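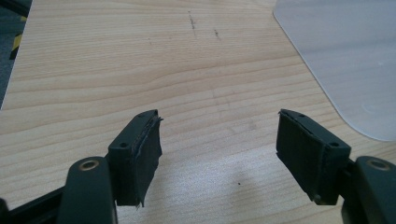

Notebook, 3 March 2025: bench sort-out

Back at the long table in the Riltbridge room, and I do like this table (pale wood, nice wavy grain, shows every crumb). Wiped it end to end, then went through the small stuff that has been piling up since October. Nearly 90 old labels peeled and binned! 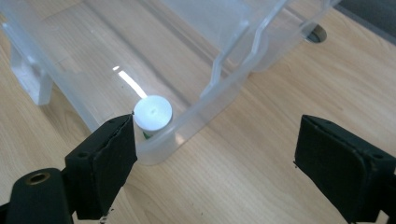 Small containers first. Weronika Wilczyńska wants them kept in something we can see into, and I'm with her. The clear bin does the job fine, you can spot a little white-topped thing on the floor of it straight through the plastic, and the ribs on the side give your fingers something to hold. Still needs a lid, so I've asked Fiore for a price. Anything marked Dramgate goes on the other shelf, please, I keep finding it in with ours.

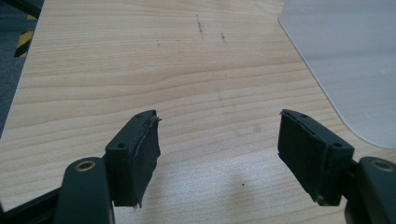
Table, wood grain running left to right.

To do: oil for the wood, new marker pens, ring Zikstead about the shelf brackets.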